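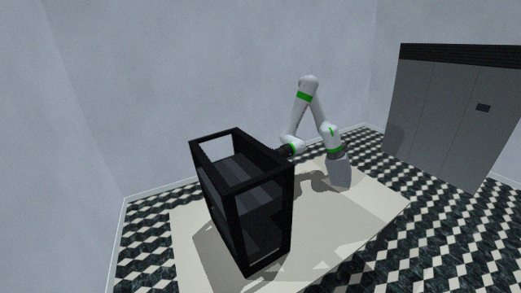 Ticket: Sim cell 2, arm stalls when reaching for shelf unit
Project: Peludis
Opened by: Fiona Purves
Assigned to: Dougal Rankin
Status: Resolved, leaving open for one follow-up

Fiona Purves, 9:10
Cell 2 started failing after I pulled the May scene update. The arm begins its approach toward the shelving unit, gets close to the top frame, then the planner gives up with "no valid path." Same seed gives the same failure, so at least it's repeatable! Cell 1 is still on the old scene and runs fine. I've restarted the simulator and cleared the planner cache. No change.

Dougal Rankin, 9:42
Ooh, I like this one. Can you send the planner log and a wrist view from somewhere in the approach? Also check which collision mesh the shelf is loading. We had two in the Zosden folder last time I looked, and the names are way too similar.

Fiona Purves, 10:05
Log attached. Planner hits its limit of 700 samples and quits, first bad contact reported at step 226. Wrist view:

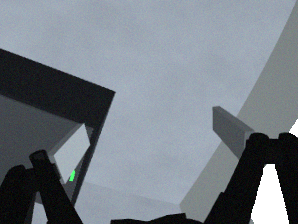

Wrist camera, cell 2, gripper fingers at the bottom edge.

Mesh is shelf_hull, not shelf_parts.

Dougal Rankin, 10:20
Got it, I think. shelf_hull is a single convex hull, so the planner treats the whole unit as a solid block, open top and all. Any goal that dips inside the top frame is a collision before the arm even gets there. The renderer uses the visual mesh, so everything looks perfectly normal on screen. Sneaky!

Try this:
1. Stop the cell.
2. In the scene file, change the shelf collision entry to shelf_parts.
3. Delete the cached distance field (the planner cache is a separate thing, clearing that won't help).
4. Reload and rerun the same seed.

Fiona Purves, 11:15
Did all four. Path found on the first try, 57 samples. So good to see that number. I then ran 18 more seeds, and 17 passed. The one that didn't was seed 12, where the elbow gets too near its joint limit. Different error, planner stops early.

Cameron Guthrie, 11:31
Seed 12 is an old friend, it fails on cell 1 too. Base pose needs a small turn. I'll put that in its own ticket.

Dougal Rankin, 11:40
Great work Fiona, that was quick! Struan, could you rename shelf_hull in the shared folder so it can't get picked up by the default lookup? Keeping this open until that's in.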